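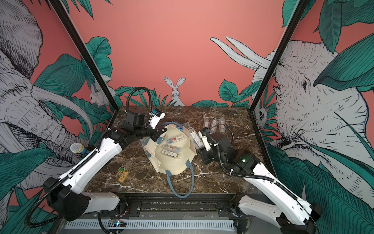
Slide 1. Two-arm cell, bag-packing task.

Speaker notes. Gathering demonstrations for two-arm packing. Talk slot is 25 minutes with questions; skip slide 5 if the previous speaker runs over.

SLIDE 1. OPENING

Say who we are. Budance is the data group, Gotent is the software that schedules and records the episodes. The model people are downstairs and are not covered in this talk.

The subject is the part of the pipeline before training: what gets put on the table, how an episode is bounded, what is thrown away. Most of our failed training runs last spring were traced to this stage. The network code did not change between the bad runs and the good ones.

Define episode now, the word comes up on every slide. One episode is one attempt at one instruction, from the first commanded motion to both arms back at the rest pose. The camera streams, joint positions, gripper commands and the instruction text are stored together under one key.

State the size of the set: 700 accepted episodes in this family. All tabletop, all two-arm, all with a soft container and small rigid packages.

SLIDE 2. WHY BAGS AND SMALL PACKAGES

Rigid bins were solved well enough for our purposes. A bag has no fixed opening. One arm has to make the opening and hold it while the other arm places. That forces the two arms to depend on each other in time, and this dependence is what we want in the data.

Clear packaging was chosen on purpose. Depth readings on clear plastic are poor. A policy trained on cardboard boxes learned to trust depth and then missed clear items by a finger width. Printed labels help, but they also become a shortcut: the policy goes for the label and ignores the edges of the package.

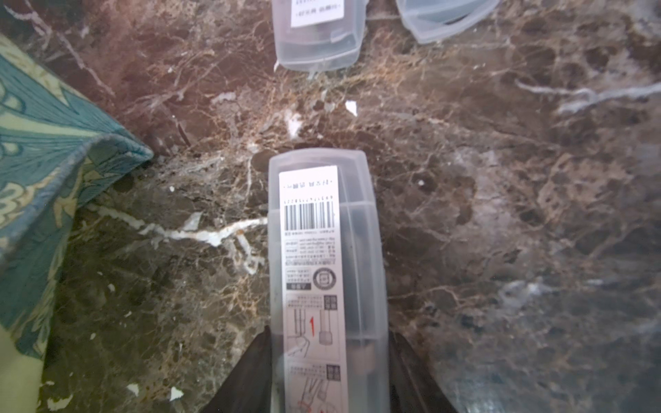 The grasp rule for long packages is that both fingers close on the long sides, with the package roughly parallel to the fingers. Operators are free to choose the approach height. They are not free to push a package along the stone with a closed gripper to line it up. We allowed that in March and the policy learned to push everything, including items that were already lined up.

Wrist streams are checked before the fixed stream. If the fingertips and the package are both in view at closing, the episode goes on to the next check. If the package is hidden at the moment of closing, the episode is flagged, even when the placement succeeds.

Polished stone is a hard background. Veins and reflections produce edges that have nothing to do with the items. We kept it. A plain mat gave better scores in the lab and worse scores everywhere else.

SLIDE 3. LAYOUT VARIATION

Pause here, this is where questions usually come.

Each layout is a written card: items, side of the table, starting state of the container. The operator sets the table from the card and then starts the recording. Positions on the card are coarse ("back right, in a row"). Fine position is left to the operator, and that is where most of the useful spread comes from.

Objects that are not part of the instruction stay on the table. The policy has to learn to leave things alone, and it can only learn that if there is something to leave alone. 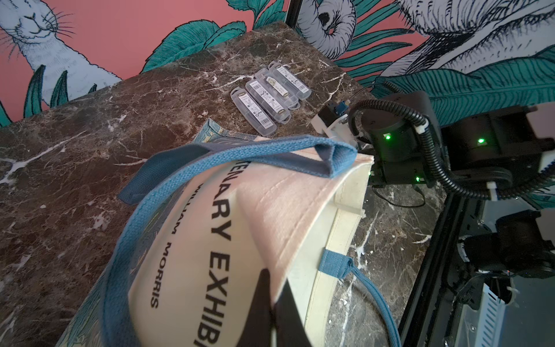

Slide 3. Wrist camera, tote bag with the clear cases behind it.

Points to make:

The handles are the main source of occlusion. A strap across the opening will block one wrist camera completely while the other has a clear view. Do not average the two confidence values. Taheri, our review tool, shows the streams side by side for this reason.

Printed text on the bag changes shape as the fabric moves. Early on we used it as a tracking feature for auto-labeling. It broke as soon as the front panel folded. Auto-labels from that period were removed and the episodes labeled again by hand.

Fabric state is not reset to a fixed shape between episodes. The operator drops the bag and accepts the result unless the opening is face down.

SLIDE 4. ACCEPT, FLAG, REJECT

Three outcomes. Accept goes to the training set. Flag goes to a second reader. Reject is kept on disk but never sampled.

Reject if:
an arm faults or is stopped by hand
a stream drops more than 2 frames in a row
the operator changes the goal partway through
anything is touched by a person after the first motion

Flag if:
the grippers come within 3 cm of each other outside the container
an item is dropped and picked up again
the episode runs past 8 times the median length for its card

Recoveries are flagged and not rejected. A drop followed by a clean second grasp is worth keeping, provided the second reader marks where the recovery begins. Without that mark the model learns the drop as well.

The distance flag gets the most complaints from operators, who regard close work as normal. It is normal. The flag exists so that a second person confirms the two arms were doing one job together and had not simply wandered into each other. 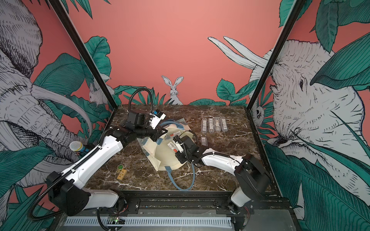
Notes and slides: Ladan Ebrahimi, Budance data group

SLIDE 5. TWO ARMS, ONE OBJECT (skip if short of time)

Close work over a single soft object is the rarest kind of segment in the set and the most expensive to collect. Operators slow down, and the pauses end up in the data. We trim pauses longer than one second when both arms are still. We do not trim when only one arm is still, as that arm may be holding.

Holding needs its own label. In the joint data a holding arm and an idle arm look alike. Gripper current separates them most of the time, and the second reader handles the rest.

SLIDE 6. OPEN ITEMS

Plistumora, the new card generator, is in test. It proposes layouts that are thin in the current set. So far it asks for too many crowded tables and operators are overriding it often. Log the overrides, they are data too.

Left-right balance is still off. Right-arm placements outnumber left-arm placements, and mirroring the streams is not a fix with text on the packages.

Contact details are on the last slide. Leave it up during questions.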